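Glass patio table, cover it or leave it out all winter?

culden_porch
We move to Latlow in September and the porch gets hammered by wind. Cover the table or drag it into the garage? Garage is 2 flights down, ugh.

fpaucar
Leave it. Mine's been out for years, I just hose it off.

oltard88
Disagree with Fredy! A cover turns into a sail, sure, but bare glass in a hailstorm? I paid 200 bucks for mine and I'm not sweeping it up.

fpaucar
It's tempered. You worry too much — buy a beer instead.

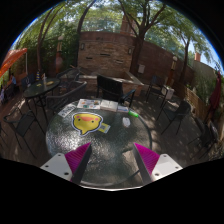
culden_porch
Garage it is, I guess. My other headache is stickers, my kid puts them on everything. The yellow speech bubble with the little face is on the pebbly glass right now, and if it's stuck down I don't want it baking on there. Vinegar or a razor?

oltard88
Warm soapy water first. No razor on textured glass!!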